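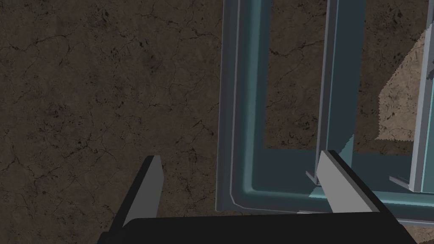

배드민턴 단식에서 전방 런지는 네트 앞 수비와 헤어핀을 위해 반복되는 동작이며, 착지 발이 바닥에서 얼마나 미끄러지는지는 다음 동작으로 돌아가는 시간에 직접 영향을 준다. 기존 연구는 대부분 신발 밑창의 재질과 마모를 다루었고, 바닥은 경기용 매트 한 종류로 고정하는 경우가 많았다. 그러나 지역 체육관에서 훈련하는 선수는 매트가 깔리지 않은 코트를 함께 사용하며, 표면 상태도 시설마다 다르다. 바닥의 상태는 마찰과 별개로 시각적으로도 구분된다. 그림 1과 같이 짙은 갈색 바탕에 가는 균열이 불규칙하게 갈라져 나가고 작은 검은 홈이 흩어진 표면에서는 얼룩과 균열, 홈을 각각 다른 항목으로 보아야 한다. 본 연구의 바닥 점검표도 이 세 항목을 나누어 기록하였으며, 균열은 다시 직선형과 굴곡형으로 구분하였다. 색의 짙고 옅음은 마찰과 관련이 있다는 근거를 찾지 못하여 점검 항목에서 제외하였다.

3.1 참가자

참가자는 고등부와 대학부 단식 선수 17명이다. 모두 선수 등록 기간이 3년 이상이고, 측정 전 6개월 동안 하지 부상으로 훈련을 중단한 적이 없다. 오른손잡이와 왼손잡이를 구분하지 않고 모집하였으나, 런지 착지 발은 라켓을 쥔 손과 같은 쪽으로 통일하였다. 참가자에게는 측정 전날 고강도 훈련을 하지 않도록 안내하였고, 당일에는 각자 평소에 하던 준비운동을 15분간 실시하게 하였다. 신발은 Fimeck 실내화 한 모델을 크기별로 준비하여 지급하였다. 새 신발의 밑창은 처음 몇 차례의 착지에서 마찰이 높게 나오는 경향이 있으므로, 참가자는 본 측정에 앞서 같은 신발로 한 차례 훈련을 마쳤다.

3.2 코트 조건

측정은 8월에 Sala 체육관에서 실시하였다. 이 체육관은 한 건물 안에 매트 코트, 도장 목재 코트, 도장하지 않은 콘크리트 코트를 갖추고 있어 이동 시간과 실내 환경의 차이를 줄일 수 있었다. 세 코트의 온도와 상대습도는 측정 시작 전과 종료 후에 각각 기록하였다. 바닥은 마른 걸레로 한 번 닦은 뒤 그대로 사용하였으며, 왁스나 미끄럼 방지제는 쓰지 않았다. 콘크리트 코트에서는 착지 예상 구역 안에 폭이 넓은 균열이 없는 반면을 골라 사용하였다. 참가자마다 코트의 순서를 무작위로 배정하고, 코트 사이에는 10분의 휴식을 두었다.

3.3 과제

참가자는 코트 중앙의 준비 위치에서 출발하여 네트 앞 포핸드 쪽으로 이동한 뒤, 셔틀콕을 짧게 넘기고 준비 위치로 돌아왔다. 셔틀콕은 훈련 보조자가 손으로 던져 주었고, 떨어지는 지점에는 참가자가 알 수 있도록 테이프를 붙였다. 셔틀콕이 테이프에서 크게 벗어나거나 참가자가 두 걸음 이상 보폭을 수정한 시행은 기록하지 않고 다시 실시하였다. 이동 속도는 메트로놈으로 통제하지 않았다. 사전 측정에서 일정한 박자를 제시하자 선수들이 착지 직전에 보폭을 줄이는 모습이 반복되어, 본 측정에서는 "경기 때의 속도로" 움직이라는 지시만 주었다.

3.4 측정 변수와 분석

압력 자료는 Zotus 깔창형 센서로 수집하였고, 발의 위치는 코트 옆에 고정한 고속 카메라로 기록하였다. 발뒤꿈치가 바닥에 닿은 순간부터 발 전체가 멈출 때까지 이동한 거리를 미끄럼 거리로 정의하였다. 복귀 시간은 발이 멈춘 순간부터 착지 발의 앞부분이 바닥에서 떨어질 때까지로 하였다. 두 사건의 시점은 평가자 두 명이 영상을 따로 보고 표시하였으며, 차이가 두 프레임을 넘으면 함께 다시 보고 정하였다. 신호는 Larnum 소프트웨어로 동기화하고 저역 통과 필터를 적용하였다.

전체 코트에서 수집한 시행은 거의 2000회였다. 이 가운데 센서 연결이 끊긴 49회는 분석에서 제외하였다. 제외된 시행은 대부분 측정 후반에 나왔고 특정 코트에 몰려 있지는 않았다. 자료는 코트 조건을 고정 효과로, 참가자를 임의 효과로 둔 혼합 모형으로 분석하였다. 시행 순서도 공변량으로 넣어 피로에 따른 변화를 함께 추정하였다. 유의수준은 0.05로 하였고, 코트 간 비교에는 본페로니 보정을 적용하였다.

3.5 주관적 평가

각 코트의 과제가 끝난 직후 참가자는 바닥이 미끄럽다고 느낀 정도와 착지할 때의 불안감을 100점 척도의 선 위에 표시하였다. 착지할 때 시선이 어디에 있었는지도 짧게 물었다. 응답은 셔틀콕, 네트, 바닥, 기억나지 않음의 네 가지로 분류하였다. 척도 문항의 신뢰도를 확인하기 위하여 일부 참가자는 일주일 뒤 같은 문항에 다시 답하였고, 두 응답 사이의 급내상관계수는 0.87이었다. 시선에 관한 응답은 회상에 의존하므로 통계 검정에 넣지 않고 빈도만 제시한다. 안구 추적 장치는 사전 측정에서 착지 충격으로 위치가 틀어지는 일이 잦아 사용하지 않았다.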